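Three weeks in Poteswood and I still haven't left the valley

I was supposed to finish my taxes in May. Then a friend's message popped up on a Friday night saying Poteswood was in early access, and well, my receipts are still in the shoebox.

If you haven't run into it yet, Poteswood is a town-building game set in a forest that slowly shifts its paths while you sleep. You start with a cart, two goats and 300 coins, and you have to get a trading post going before the first frost. That sounds cozy (and it is!) but the forest has a mind of its own, and I lost my first town when the only road to the river closed up overnight with all my grain on the wrong side of it.

I restarted immediately. I've restarted six times now and loved every one of them. 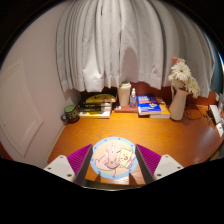
Why Luduneck is the best starting spot

The game gives you four places to settle. Most people on the forum tell you to pick Canedside, and I get it: flat ground, plenty of clay, a ferry that shows up every few days. It's a lovely place to learn the menus. But Luduneck, up on the ridge, is where the game really opened up for me. The soil is terrible and you'll be eating turnips for a year, but you can see the paths changing from up there, so you get a little warning before a route goes.

My current Luduneck town has 70 residents and a bell tower I'm way too proud of. I put it right at the end of the main street, and when the fog comes in at 6 a.m. game time the bell rings and all the lanterns go out one by one. I sat there and watched it three mornings in a row.
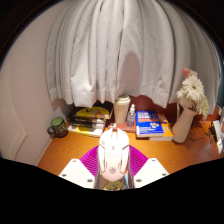 The other thing the ridge gives you is wind, and wind means mills. Get two up before you even think about a market. Flour sells for double in Canedside during winter, and once I figured that out I went from flat broke to 1,956 coins in one season. I was one good sale away from the 2,000 you need for the stone bridge when a bear got into the warehouse. A bear! I had no idea the game even had bears.

Let's talk about the music for a second, too. Every building adds a small part to the town theme, so a bakery brings in a clarinet and the smithy brings a drum that's just slightly off the beat. My town sounds like a very sleepy marching band and I hum it in the shower.
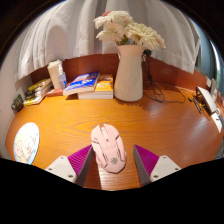
Mouse on the desk.

A few gripes, because I do have some. The inventory screen needs a sort button badly. Goats get stuck behind fences. And the Shahbazi quest line, where a traveling mapmaker asks you to chart the old forest, stops dead after the third map in this version. It's the best writing in the game so far, and I want the rest of it yesterday.

I also got a question in the comments on my last post, so I'll put it here where more people will see it. 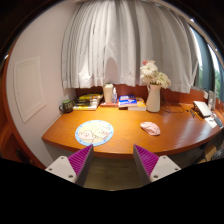 Can you move your town hall after you've placed it?

Only once you've built the carpenter's lodge. After that, open the hall's menu in spring, pick the new lot and keep the road to it clear until the work crew is finished. You get most of your lumber back, but the garden around the old hall is gone for good, so dig up your rosebushes first.

I'm starting a no-goats run tonight. If you've got a Luduneck town of your own, leave me your layout in the comments, especially if you've found a decent place for the tannery!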